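Nolberg N4 Vehicle Radio Mount
Shock-isolated tray for tactical radios, light trucks and patrol boats

We stock the N4 for agencies and contractors who already run Nolberg trays and need more of them. If you are starting from zero, read the notes further down before you ask for a quote.
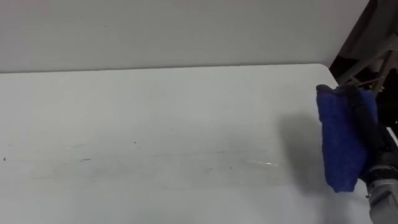
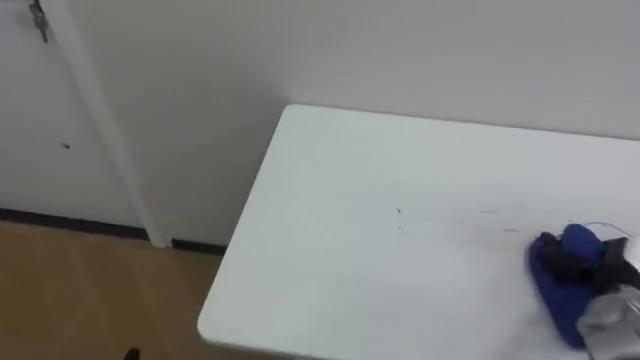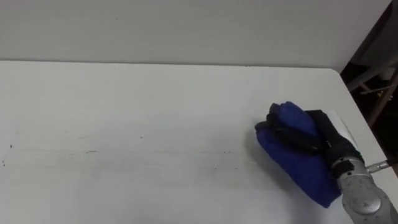 White table against a plain wall, three views.

What the maker says: the N4 takes any radio up to 8 kg, swaps in seconds and "ends vibration problems for good." We have our doubts about the last part. Aiman Liew ran one in a patrol boat for a season and still had to retighten the rear clamp every few trips. It held the radio, and it was quieter than the older Mumis tray — but nothing on a small boat ends vibration.

Specs
Load rating: 8 kg
Isolators: 4, replaceable
Bolt pattern: Nolberg standard, Ernstead with adapter plate (sold separately)
Minimum order: 4 units
Price: $999 per tray, isolators included

"Rugged" appears on the box. We asked which test that refers to and were sent a brochure. Until there is a test report, we list the tray as untested for tracked vehicles and won't quote it for them.

The adapter plate works, though Marlene Dreßler in our shop found the holes tight on older Ernstead racks. Allow time for filing.

Spare isolators come in bags of 100, a silly quantity for most buyers. We split bags on request.

Orders placed after December ship under the maker's new warranty, and we have not seen the wording yet. Export paperwork is the buyer's job. Quotes: ask for Gerrit Mofokeng at the parts desk.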